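两幅旧工业广告原稿，卖家说是水粉原作，3000值不值？

版块：旧广告画与商业插画
发布于：2021年7月15日，星期四

灰鸽子抽屉：

在网上看到一位卖家出两幅画，说是上世纪五十年代给Nokis公司画的杂志广告原稿，画的是车间里的机床和操作工。纸板水粉，尺寸差不多是成书页的两倍。卖家开价3000一幅，两幅一起拿可以谈。

他给的说法是这样的：画出自Windton的一家广告画室，画室关门时整批流出来，后来在Østergaard拍卖行上过一次拍，流拍，再后来就到了他手里。问他要当年的图录页，他说搬家丢了。问他要背面照片，他发来一张，能看到牛皮纸胶带和一个铅笔写的编号193，别的什么都没有。正面右下角有签名，两个字母连在一起，认不出是谁。

我自己的疑问有几个。第一，两幅画的颜色都太新鲜了，白色一点没发黄。第二，四边没有裁切标记，也没有印刷厂的批注。我手里有几张同时期的稿子，边上都脏得不行，铅笔线、尺寸、“缩小到多少”写得到处都是。第三，卖家一口一个“博物馆级”，我听到这个词就想关网页。

想请教懂行的：这种东西有没有可能是后来照着杂志临的？远程怎么判断？要不要先付订金？卖家催得紧，说还有别人在问。

纸板受潮：

先说“还有别人在问”。我买旧广告稿17年，每一个卖家都有“别人在问”。别人要是真那么想要，早付钱了。不用理他。

说画。没有裁切标记不能直接判死刑。有些画室会把画裱在大一号的衬板上，标记都画在衬板或者覆盖的描图纸上，后来有人嫌脏，把衬板切掉，描图纸扔掉，剩下一张干干净净的画。这种情况很常见，也很可惜。可是切过的边和没切过的边不一样，你让他把四条边斜着光各拍一张特写。老纸板的断面通常比正面颜色深，新切的会露出浅色的芯。如果四边都是浅芯，至少说明近年动过刀。

白色不发黄，单凭这一条说明不了什么。水粉的白本身就比较稳，发黄的往往是上过的光油，或者是纸。你该看的是没有被颜料盖住的纸面。要是裸露的纸也雪白，我就不信它在画室柜子里待了几十年。

再说签名。广告画室的活儿很多根本不签，签了客户还要叫人抹掉。两个认不出的字母，对价格的帮助等于零，别为它多付一分钱。

铅笔编号也一样。193可以是画室的作业号，可以是拍卖的拍品号，也可以是卖家昨天晚上写的。拿它去对东西才有意义，对不上就是一个数字。

最要紧的是去找那期杂志。印出来的广告和原稿之间一定有差别：印刷网点会吃掉细节，文字会压住一部分画面。如果“原稿”在标题压住的位置也画得完整，是好兆头；如果那块地方含含糊糊，像是猜着补的，那多半是照着杂志画的。

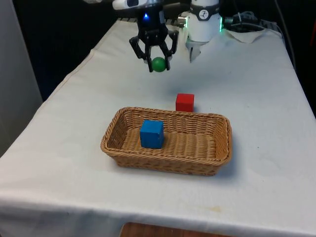
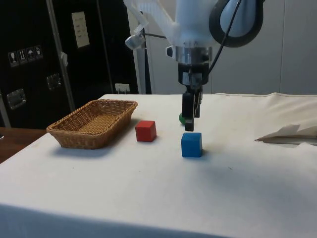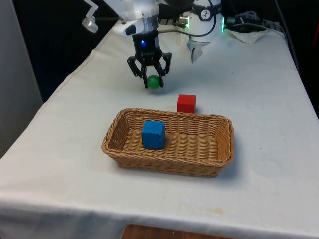 远程看货时向卖家要的东西

不要照片的“高清版”，那只是同一张图放大。要下面这些：

一、四条边的斜光特写，灯放低，从侧面打。
二、背面整幅，不许裁，胶带的位置要看得见。
三、签名处的近照，看签名是压在颜料上面还是和画一起完成的。
四、人物脸部和机床刻度盘的近照。商业画师在这两处最下功夫，临摹的人在这两处最容易露馅。
五、一张带当天手写纸条的合影，证明画在他手上。

他如果五样只肯给两样，你就按装饰画的价钱考虑。

至于订金，我的意见是不付。真要付，走能退款的渠道，写明“如非手绘原作全额退还”。只写“如有争议协商解决”的，等于没写。

二楼阁楼：

我觉得楼上太严了吧，卖家也不一定是骗子。我家里挂了一张类似的，画的是拖拉机，很好看，当年没花多少钱，也没查过什么杂志，看着高兴就行了。颜色新鲜说明保存得好啊，这不是优点吗？

不过3000确实有点贵。可以还到1000试试。

旧墨：

“颜色新鲜说明保存得好”，也可能说明是去年画的。楼上那张拖拉机如果没查过，就不能拿来做参照，喜欢归喜欢，两码事。

补充一点关于来历的。说自己的东西上过Østergaard的拍，这种话我见过不少，能拿出图录的很少。流拍这个说法尤其方便，因为成交记录里本来就查不到。但是流拍的东西同样会印在图录里，图录丢了可以写信去问拍卖行，告诉他们大致年份、题材和尺寸。他们不一定回，回了也不一定查得到，总比听卖家讲故事强。让卖家至少说出是哪一年的哪一场，说不出来，这段来历就当没有。

画室那一段我也存疑。“关门时整批流出”是旧广告稿最流行的身世。整批流出就该有别的稿子在市面上，背面该是同样的胶带、同样笔迹的编号。你去搜一下有没有编号相近的。只有他手里这两张的“整批”，我不太认。

还有一种可能大家没提：它是老的，但不是原稿。有些公司会请人照着登过的广告再画一份，挂在办公室或者展会上。颜料和纸都对年份，签名也可能是真的，就是没拿去制版。Fustberg的旧货市场上我见过一张这样的，标签写“原稿”，边上干干净净，也没有任何批注，跟你说的情况很像。这种东西不算假，价钱要低一大截，低多少看题材，我不敢给你报数。

你手里不是有几张同时期的吗，拿紫外灯照一下，记住纸和白颜料的反应，再让卖家同样照一张发来。紫外照片受相机影响很大，只能当参考，别凭一张紫色照片就下单，也别凭它就骂人。

灰鸽子抽屉：

谢谢各位。我按清单去要了，卖家回得很快，只发来背面整幅，说边和签名“没必要拍”。又问了是哪一场拍卖，他说好像是六月的一场，年份不记得。

背面那张倒是有新东西：胶带下面压着半截纸签，能看见半个印刷字母，像N又像W。让他把纸签拍近一点，还没回。杂志我托图书馆在调，调到之前不付钱。

纸板受潮：

半个字母别太当回事，Nokis是N，Windton是W，怎么看都能对上他的故事。等杂志吧。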